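Worirow Facility Services
Progress Report to the Wiverwood Property Fund
Reporting period ending in August
Submitted October 23, 2018

1. Purpose of the grant

The Fund's support allows Worirow to bring the air duct and vent cleaning program at the Wiverwood office buildings onto a fixed schedule. Before the grant, ducts were cleaned only when a tenant complained. The agreement calls for a full inspection of all 3 buildings, cleaning where buildup exceeds the agreed limit, and a written maintenance plan for the building managers.

2. Work completed

Inspection of the first two buildings is complete. Crews opened and checked 226 supply and return vents, of which 13 were found to have damaged or missing dampers. Replacement parts have been ordered through Kuline and will be fitted during the next round of night work. Cleaning of the main supply runs in the Asfaw Building was finished in August, one week behind the original schedule. The delay came from restricted access to the fourth floor mechanical room, where a tenant was still moving files.

Filter changes are now recorded on a single log kept at each front desk. The earlier practice of marking dates on the filter housing has been discontinued, as many of the older marks could no longer be read.

3. Spending

Spending to date is within the approved budget. A balance of $4,000 remains in the access equipment line, and we request permission to carry it into the next period to cover lift rental for the third building. No other transfers between budget lines are proposed.

4. Issues for the Fund's attention

The drawings supplied for the third building do not show the duct changes made when the lobby was enlarged. Our supervisors are preparing corrected sketches – these will be given to the property office at no added charge. Two tenants have also asked that work near their suites take place on weekends only, and we are reviewing the effect on labor hours.

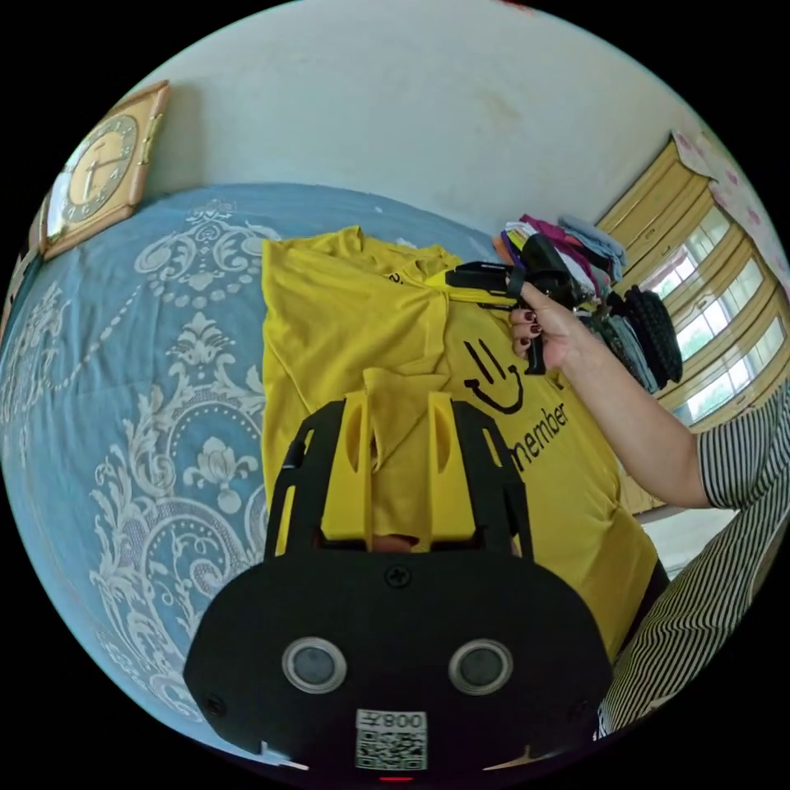
Hand-held gripper, labeled 008.

5. Next steps

Inspection of the third building will begin once the lift dates are confirmed. The draft maintenance plan will go to the building managers for comment before it is sent to the Fund. Tenants will receive written notice of all night work at least five business days in advance.

Worirow asks that the Fund reply on the carryover request before the next payment is released.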